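Hang or fold? T-shirts and other soft knits

hemline_hal
I have to share this because my household is tired of hearing it. After years of stuffing tees into a drawer and ironing whichever one came out on top, I moved all of them onto hangers last month, and I love it! I open the closet and there they are, every single one, and I can see the pale gray ones I never wore because they were always under the black ones.

The setup, for anyone who wants it: closet with a low rod, slim hangers with rounded ends, and a little Hasent rack by the washer where shirts go first. They dry on the rack, on the same hanger they'll live on, and then I carry the whole bunch down the hall. No folding at any point. It takes me 7 minutes to put away a full load and I used to dread it.

So my question is, who else hangs their tees? And is there any good reason to go back?

button_jar
Shoulder bumps. That's the reason.

hemline_hal
I knew somebody would say it! I haven't had them yet with the rounded hangers. I'll admit it's only been a month.

quiltedmug
Folder here and I'm not moving. Heavy cotton is fine on a hanger but a soft knit grows. I had a light gray one, really loose and drapey, my favorite thing to sleep in, and after a summer on a hanger it was long enough to be a nightgown. The hem went wavy too. Some fabrics just keep going down if you let them.

What I do is the file fold. Shirt face down, sides in, fold up in thirds and stand it on its edge in the drawer. My dresser is a Skistedby with deep drawers and I get two rows in each one. You see every shirt from above, so you get the same thing you like about the closet.

tumble_low
+1 on the file fold. One thing I'd add is to smooth the shirt with your forearm before the first fold, from the collar down. Hands leave little ridges. Forearm goes over the whole thing in one pass and it's so satisfying.

hemline_hal
OK I just tried the forearm thing on the bed and it IS satisfying. Still not folding all of them.

quiltedmug
Ha. Give it a week.

sockdrawer_west
I'm going to disagree with both camps a bit. It depends on the hanger much more than the shirt. The bumps come from a hanger that's too wide, so the end pokes out into the sleeve. Measure across the shoulders, seam to seam, and buy hangers a bit narrower than that. I've hung jersey for years this way and the shoulders look fine.

The wavy hem is something else. I get that when I hang a shirt by the bottom edge with clips, or when it goes up straight from the washer with all that water in it.

button_jar
I don't buy that it's only the hanger. I have the right width and still got bumps on the thin ones. The thick ones are perfect.

sockdrawer_west
Do you dry on them too, or dry flat and hang after?

button_jar
Dry on them.

sockdrawer_west
That would be my guess then. Try drying flat or over a bar and hanging afterward. I could be wrong, but it made a big difference for my thin ones.

button_jar
Fine, I'll try it on two of them and report back. I have a pair of the same shirt, so one can go up wet and one can go up dry.

lintbrush
Oh I want to see how that comes out! Please do post.

I'm a roller, by the way, since nobody has spoken up for rolling. I have Plilten bins on an open shelf and each bin gets a color. Whites and pale grays in one, blues in the next, and then a sort of everything bin I don't talk about. Rolling is quick, and kids can do it, and knits come out with soft creases that fall out once you've had the thing on for a bit. It also looks so cheerful on the shelf – like a bakery.

tumble_low
How do you keep the rolls from coming undone? Mine turn into a heap by the time I've pulled out the third one.

lintbrush
Fold the bottom hem up inside out a couple of inches before you start, then roll from the collar down and tuck the roll into that cuff. It holds really well. It does stretch the hem a tiny bit on very soft shirts, so I skip it for those and pack the bin tighter.

gardengate_ro
Coming from a different place on this. I have some 100 tees (concert shirts, 5Ks, old work shirts, I know, I know) and hanging is out of the question. My rod would come off the wall. So I split them. The 6 I wear constantly are on hooks on the back of the bedroom door, and the rest are file folded in a Petkov trunk at the foot of the bed. I shop from the trunk when I get bored with the hooks. It works so well for me, and laundry day is nothing because it's mostly the same shirts going around.

quiltedmug
Hooks! By the collar? Doesn't that leave a point at the back of the neck?

gardengate_ro
By the loop if there's a loop. If there isn't, I put it over the hook by the armhole. A day or two on a hook doesn't bother them.

hemline_hal
I'm so happy with this thread. Here's where I've landed for now: sturdy tees stay on hangers, the really drapey ones get file folded and go on the shelf above the rod. And I'm swapping the wide hangers at the end of the rod for narrow ones, because I did go and measure and sockdrawer_west is right, some of mine stick out past the seam.

button_jar
Reporting back on my pair. The one I hung wet has bumps. The one I dried flat first has next to nothing, just a faint line if I look for it. I'm annoyed and also pleased. I still think thin ones belong in a drawer.

sockdrawer_west
I'll take it! Thanks for testing.

tumble_low
Can I ask about the soft pale ones in particular? I have a few in that bluish sort of light gray and they show every crease, folded or rolled. I'd like them to just hang and be left alone.
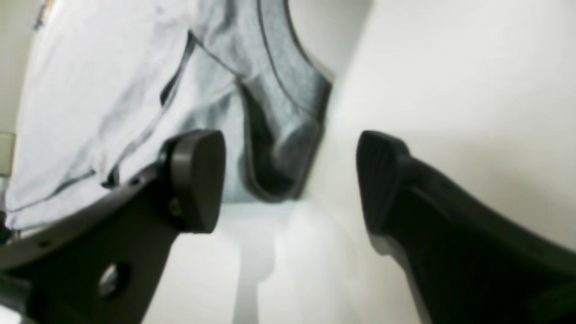 Laundry & Closets > Knits and Tees

lintbrush
Light gray knit against plain white, and the loose folds are still easy to see, so I get what you mean about creases. For mine I do one fold down the middle, lengthwise, and drape it over a thick padded hanger bar. No shoulders involved, no clips, and the weight is split front and back. They come off with one soft bend that's gone before I've had my coffee.

tumble_low
Over the bar! I've been doing that with sweaters for ages and never thought of it for tees. Going to clear a bit of rod tonight.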